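Paper, mostly: an afternoon with Homa Taheri

I'd been trying to pin Homa Taheri down since May, and when she finally said yes it was on the condition that I come to her table, sit on her terrible stool and bring my own pen. Fair enough! If you've ever bought one of the little folded notebooks from the Udarby market (the ones with the pocket in the back that's always slightly too small for anything), you've already held her work. She cuts, folds and sews them all herself under the name Skelo, which she says came to her in a dream and which she has regretted spelling out over the phone ever since.

The workroom is up two flights, above a shoe repair place called Andale. You smell glue before you get to the top. I had expected shelves of gorgeous handmade papers, and there are a few, but what she wanted to talk about was scraps.

"I keep everything bigger than a bus ticket," she told me. "People see the notebooks and they think about the covers. I think about what got trimmed off. You cut a cover and there's this strip left over, and it's perfectly good paper, so what is it now? It's a note to yourself, it's a bookmark, it's a label."

She started out at a print shop, Hallgrímsson, where she ran the cutter for a while and then did the job nobody else wanted, which was hand finishing. Her first big order there was 300 menus for a wedding, each one folded twice. She did 296 of them and ruined four, and she can still tell you how. (Coffee, coffee, wrong side up, and one she sat on.) By the end of it she could fold without looking.

I asked if she still enjoys it, the plain physical business of folding, and she gave me a look like I'd asked whether she enjoys lunch.

"It's the part I like best. The sewing is fussy, and the gluing makes me nervous because you only get one go. Folding is just you and the sheet. You put your fingertips down, you feel where it wants to bend, and you press. If it's a bit off you can open it up and try again, although you'll always see the first line."

Then we got onto crumpled paper, which turns out to be a subject she has strong feelings about. I'd assumed anything creased went in the recycling. Not at Skelo! She smooths small pieces out by hand on bare wood, working from the middle toward the edges, and then leaves them under a stack of books for a night or two. No iron. She tried an iron once on a nice cream sheet and doesn't want to discuss it. 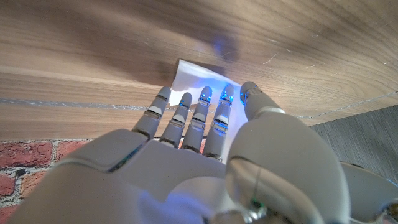 Fingertips on a small piece of white paper, with the upper edge a little rumpled.

"Small is harder," Homa said when I told her a little piece must be quicker to deal with than a big one. "A big sheet has some weight, it stays where you put it. A little one goes wherever you breathe. It slides around, it sticks to you, and getting it up off a flat table is a pain, because there's nothing to get hold of. Have you ever tried to pick up a receipt with dry hands?"

I have, and I'm bad at it. She had me try right there with a square of thin stuff and I chased it most of the way across the table before I gave up and slid it off the side. Apparently that's the correct technique. The other one is to pin a corner with one finger and push toward it with the thumb until the paper buckles up and you can pinch it. It took me five or six goes, and I was much too pleased with myself afterward.

We stopped for tea at this point (on the windowsill, never on the table, see menus above), and I asked about the table itself. It's just wood. She's been offered a cutting mat the size of a door and turned it down. She has a smaller mat for knife work and puts it away when she's done, and everything else happens on the wood.

"I like to feel what's under the paper. If there's a crumb or a bit of dried glue, my hand finds it before it leaves a dent. On a mat I don't notice until it's too late."

In a good year she makes up to 2,000 notebooks, and each standard one has 48 pages. She won't go to more pages, however often people ask, because the fold gets fat and the book won't stay shut. There's a bigger, flatter one she's been testing, and I was allowed to hold it but not to say what color it is. I will say it's lovely and the pocket is still too small.

Before I left I asked what a total beginner should try first, and I was hoping for something glamorous.

"Take a sheet of ordinary printer paper and fold it in half. Then do it again with another one until the corners meet. Use your thumb, don't use a ruler. When you're bored, cut one up small and fold the small ones."

I've been doing it at my kitchen table all week. My corners don't meet yet, and I've got a bowl full of tiny folded rectangles that I can't bring myself to throw out. Homa's notebooks are at the Udarby market through the end of the season, on the left as you come in, next to the honey.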